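Hinel Frames
About | Services | Sizes and backings | Drop-off | Contact

About us

Hinel Frames repairs, refits and assembles picture frames for homes, schools, offices and small galleries. The business was started by Shinji Murakami, who trained as a cabinetmaker and moved into framing after a long run of requests to fix frames that other shops would only replace. Repair still makes up the larger share of the bench work. New frames are built to order in 2 profiles, listed further down.

What we work on

Most of what comes in is ready-made: white or black painted frames with a flat face, a glass or acrylic front and a thin backing board held from behind. These frames are inexpensive to buy and are often treated as disposable. In most cases the fault is limited to one joint, one fastener or the backing itself, and the rest of the frame has years left in it.

Every frame is assessed from the back first. It is laid face down so that the board, the fasteners and the inner edge of the rails can be checked before anything is removed.
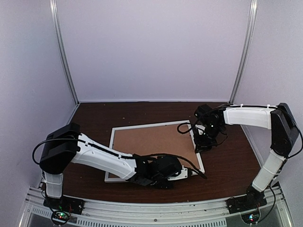 Page last changed: Aug 31, 2022

The back of a frame shows how it was put together and whether it has been opened before. Bent tabs, mismatched screws and torn tape are noted on the job sheet, along with the outside dimensions and the depth of the rabbet (the step that holds the glass, artwork and board). The customer gets a copy of the sheet with the quote.

Backings and fasteners

Backing boards are replaced when they are bowed, stained or soft at the edges. We stock hardboard and acid-free board and cut both to size in the shop. Cardboard backings are acceptable for posters and temporary displays. For original work on paper we fit an acid-free barrier sheet between the artwork and the board, whatever the board is made of.

Turn buttons are our preferred fastener for frames that will be opened again, such as school displays and certificate frames. They pivot clear of the board and do not fatigue the way bendable tabs do. A button should turn with firm finger pressure. If it spins freely, the screw hole is plugged and redrilled.

Corners and finish

The mitred corner is the weakest point of a frame. Painted finishes tend to show movement at the joint as hairlines before there is any gap that can be felt, so a line in the paint is checked by hand before it is filled. If the joint is sound, the line is a finish repair only. If it moves, the corner is opened, cleaned, reglued and clamped, then touched up once the glue has cured.

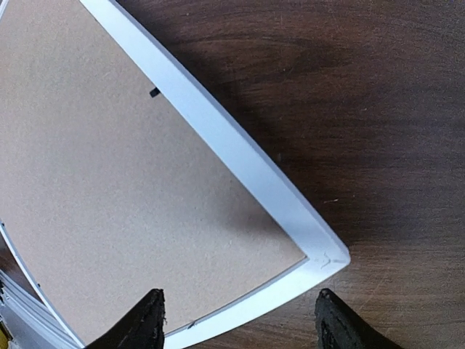 Our own profiles

Grimasow is a flat-faced wood profile for prints and photographs. It is supplied primed or painted, with turn buttons as standard.

Kurko is a deeper box profile for textiles, medals and other objects that need space behind the glass. The maximum finished size on either side is 80 inches, and anything near that limit is fitted with acrylic.

Both are cut and joined in the same shop that handles repairs. Replacement rails for either profile can be ordered singly.

Trade and school work

We hold a standing agreement with Maruyama, a print supplier, to assemble and back frames for its office customers. Orders of up to 1,000 frames are scheduled in batches, each with one signed-off sample. Schools usually book in May, when year-end displays are taken down and the frames can be collected together. School repairs are priced per frame, with glass charged separately.

Drop-off

The counter opens at 9. Please remove hanging wire where possible and tape a note to the back with your name and phone number. Loose parts should go in a sealed bag – small screws and corner pieces are easily lost in transit. Broken glass should be wrapped and labeled before it reaches the counter.

Quotes are free and are held on file until the frame is collected.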